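Print this page | E-mail this page

Section 3: Folding the paper plane

Before you start

Please use a flat table with enough free space for both elbows. Cover it with a smooth sheet of paper or cloth. On a rough surface the crease becomes wavy, and afterwards it is difficult to correct. Any colour from the Hosoda pack is suitable.

1. Lay the sheet on the table with the short side toward you.

2. Fold it in half along the long direction. Press the crease with the fingernail from the middle to each end, then open the sheet again.

3. Bring the 2 top corners to the centre line. Leave a very small gap between them, the thickness of one crease.

4. Fold the new slanted edges to the centre line also.

Note: If one side is wider than the other, open it and repeat step 3. Do not try to repair it at the wings.

5. Close the plane along the first crease, with the folded edges inside.

6. Fold down the 2 wings, one on each side. Keep them the same height.

Caution: Fresh creases can cut a finger. Small children should press with the back of a spoon.

Put finished planes on a separate table or shelf, away from the folding place, so they are not pressed flat by the elbow. The next sheet should lie alone in front of you, as for step 1.

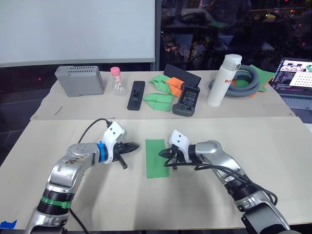
Ewan Tosh wrote to us that step 4 went much better for him when he turned the whole sheet around and always folded toward his own body. We have tried this and it is also correct. Left-handed folders may prefer it.

Continue with Section 4: Adjusting the wings.

E-mail this page | Print this page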